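Sotenness Community Rooms
Minutes of the kitchen and play corner meeting
April 11, 2026

Seven people attended. Two apologies were received. The minutes of the previous meeting were read and agreed, with one correction: the tea urn was descaled, not replaced.

1. Matters arising

The new key for the side door has been cut and is on the hook in the office. The old one should be handed in by anyone who still has it.

The Trurnaslow playgroup has confirmed it will carry on using the small room in the mornings until the end of May. It has asked for the heating to come on half an hour earlier. Agreed, to be reviewed when the weather improves.

2. Money

The balance stands at £3,942. Of this, £907 is set aside for the kitchen and cannot be spent on anything else. A bill of £44 from Rüegg for the tap repair was approved for payment.

It was asked whether the kitchen money could cover shelving in the small room. The view of the meeting was that it could not. A separate quote will be asked for.

3. Play food and table things

There was a long discussion on this item. The play food has been getting mixed up with the real kitchen things, and both end up in the same drawer. One member had found toy vegetables in with the tea towels. It was agreed that the two must be kept apart, and that the white table should be cleared at the end of every session and not left for the next group.

The oval plate and the green basket are to stay with the play things. They are not to be taken for biscuits or for draining salad. The cup is also to be kept with them.
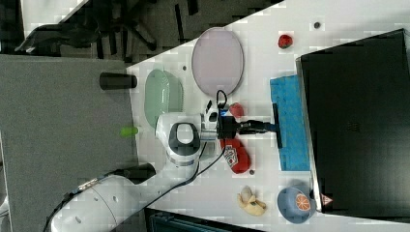 The white table, with the oval plate, green basket and toy strawberry.

It was suggested that the play food be kept in the basket and the basket put on the low shelf. One member thought the smaller pieces would be lost that way and would prefer a box with a lid. It was agreed to try the basket until the next meeting. Four lidded boxes were offered from the store cupboard if it does not work.

Blue cloths and mats: these are to be used on the tables only. Floor cloths are grey and live under the sink. A label will be put on the cupboard door.

Wiping down: the white table marks easily. Whoever closes up is to wipe it with warm water and washing-up liquid. The Urex spray is not to be used on it while children are in the building.

Action: label for cupboard door, before the next session.
Action: play food to be sorted and washed, any split pieces thrown away.

4. Kitchen drawers

The second drawer down still sticks. It was planed last year and has swollen again. Agreed to leave it empty for the present and move the serving spoons to the top drawer.

5. Any other business

The noticeboard is full. Anything out of date will be taken down.

A request to borrow the folding chairs for a family party was agreed, provided they are collected and returned by the borrower.

6. Next meeting

To be held in May in the small room, date to be put on the noticeboard. Items for the agenda should be left in the office tray.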